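Notes on front loaders, revised Thursday, February 9, 2023

Most of the faults blamed on a front-loading washing machine start with how it is stood, filled or left between washes. The points below cover routine care for a household machine. Isolate the machine at the wall and close the water tap before doing anything behind it or under it.

## Levelling

A machine that walks or bangs on the spin is usually out of level. Place a spirit level on the top, first side to side and then front to back.

1. Slacken the lock nut on each adjustable foot.
2. Turn the feet until the bubble sits central both ways. Keep them as short as the floor allows.
3. Press down on opposite corners in turn. A rock of any kind means one foot is carrying no weight.
4. Tighten the lock nuts up against the body of the machine, not down towards the floor.

Repeat the check after a week. On a timber floor, repeat it again in November or whenever the heating has been on for a while, as boards move. Rubber mats under the feet reduce noise on tile but can make a springy floor worse.

If the machine is new and shakes violently, check that the transit bolts have been taken out. Keep them in a labelled bag. They are needed for any later move.

## Drain pump filter

Clean the filter every two months, or monthly in a house with pets. On most machines it sits behind a small flap at the bottom of the front.

- Let the machine cool fully after a hot wash.
- Lay an old towel and a shallow tray under the flap.
- Drain through the small hose if there is one. Otherwise open the filter a quarter turn at a time and empty the tray as it fills.
- Remove coins, hair grips and lint. Shine a torch into the housing and turn the impeller with a finger to see that it moves. It may feel notchy, and that is normal.
- Wipe the thread and seal before refitting. Grit here is the usual cause of a slow leak.

## Detergent drawer

Pull the drawer fully out; most have a release tab marked for the thumb. Soak it in hot water with a spoonful of washing soda, then scrub the corners with a bottle brush. The roof of the drawer housing collects more black mould than the drawer does and needs the same brush.

Softener leaves the heaviest deposit. If the softener section is still full of water after a cycle, the siphon cap is blocked. Lift it off and rinse it.

In soft water areas the packet dose is often too high. Cut it until no suds show on the glass during the last rinse. The water supplied on the Posurbridge side of our district is hard, so the full dose applies there, and scale needs dealing with twice a year. A 100 g sachet of citric acid in the empty drum, run at 60 degrees, is enough for a normal machine. Do not mix it with bleach, and do not run it straight after a bleach wash.

## Loading and the door seal

Fill the drum loosely. For cottons, leave a hand's width above the load. For synthetics, stop at half. A single heavy item such as a bath mat will not balance on its own; add two or three towels.

Before closing the door, push everything back past the lip of the drum. Cloth left across the rubber can be pinched by the glass, which marks the fabric and lets water through the seal.
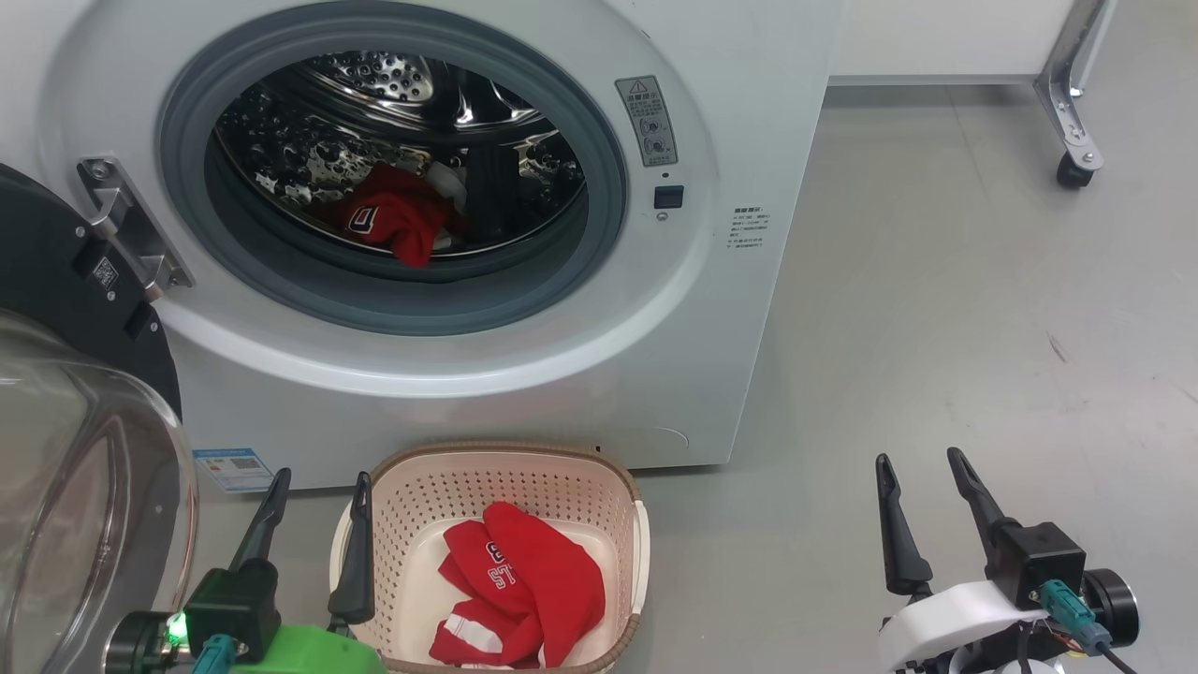

*Red garment lying over the drum lip and onto the seal.*

Wipe the fold of the seal with a dry cloth after the last wash of the day, paying attention to the lowest part, where water and lint settle. Leave the door ajar and the drawer open by a few centimetres.

For mould spots already on the rubber, lay a cloth dampened with diluted bleach along the fold for half an hour, then rinse and run an empty cycle. Old stains may fade without going entirely. Replace the seal if it is split or sticky.

## Hoses

Inspect the fill hose twice a year for bulges, rust at the couplings and cracks near the bends. Replace it every five years whatever its condition. Hand-tighten the new one, then add a quarter turn with pliers. Fit new washers every time.

The drain hose should rise above the water level in the drum before it drops to the standpipe. Check the machine's own manual for the height. On ours the permitted range is 700 to 900 mm, and the clip sits at 799 mm. Do not push the hose far down the pipe or seal it in with tape, as either can siphon the machine empty during a wash.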